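FOR IMMEDIATE RELEASE

2025-02-24

Annan Library's Overdue Amnesty Returns, With Slightly Firmer Rules About Soup

ANNAN - The Annan Public Library will once again forgive every overdue fine on its books this July, a decision the library board reached after a long evening and one short break for pie. Anyone holding a late book, record, map, cake pan or garden tool may bring it back during the month and walk out owing nothing. No questions will be asked, although the front desk reserves the right to raise an eyebrow.

Last year's amnesty, the first in the library's history, brought 392 items home. Most were books. One was a fondue set the library had never owned, and whose owner is still welcome to claim it.

"We expected paperbacks," said library director Chathurika Munshi. "We got paperbacks, a bowling trophy and a cookbook that had been out for 47 years. The cookbook was in lovely shape. I don't think anyone had cooked from it."

The cookbook, a guide to entertaining with gelatin, is now on display in the lobby, where it has been requested for loan by 20 people. The library has declined all of them.

For those new to town, the Annan library lends a good deal more than reading matter. Its Shelf of Useful Things, set up in a former coat room, holds pie weights, a carpet cleaner, folding chairs, a canning kettle and a telescope that works well if you don't lean on it. Borrowers may take up to four items at a time for two weeks, and renew them once if no one else is waiting. The carpet cleaner always has someone waiting.
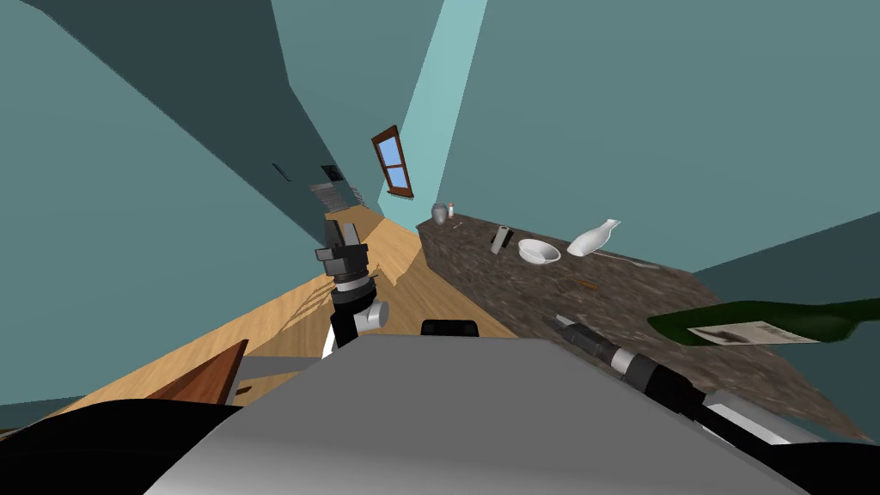 The useful things were also the source of most of last year's trouble. Several kitchen items came back with traces of their last meal, and a slow cooker was returned with dinner still in it. Staff have therefore added a line to the amnesty rules: containers must be empty. The line originally ran to a full paragraph and was cut back by the board in the interest of town harmony.

"I wrote the paragraph, and I stand by it," said circulation manager Johannes Buthelezi. "It was lentil, by the way. People always ask."

The amnesty covers late fees only. Lost items will still be billed at replacement cost, unless the borrower can find them by the end of the month, and the library suggests looking under the passenger seat. Damaged items will be judged case by case by Buthelezi, who describes himself as fair but familiar with what a dog can do to a hardcover.

Patrons who would rather not be seen may use the book drop on Testberg Street at any hour. The drop takes anything up to the size of a large dictionary. It does not take folding chairs, a point the library would have thought was clear from the shape of the slot.

New this year is a small exhibit called Found Between the Pages, put together by local history clerk Sewwandi Sarkar from the bookmarks people leave behind. The collection includes bus transfers, grocery lists, pressed flowers, a parking ticket and a strip of bacon, the last of these shown as a drawing. Sarkar has also set aside a handful of personal letters, which will stay out of the exhibit and can be claimed at the desk by anyone able to describe them.

"You learn a lot about a town from its grocery lists," Sarkar said. "This one buys a great deal of mustard."

The lost fines will not leave much of a hole. Late fees bring in less than the lobby copier, and the copier has been broken since fall. Aníbal Lobo, who chairs the library board, said the members voted four to one in favor of repeating the program. He did not name the holdout, then added that he had come around to the idea since.

Amnesty returns will be accepted during all regular hours throughout July. Found Between the Pages will be open in the lobby for the same period, beside the gelatin. Admission is free.

Media contact: Sunil Pathirana, Community Outreach, Annan Public Library. Reporters with overdue items are asked to bring them along to the interview.

###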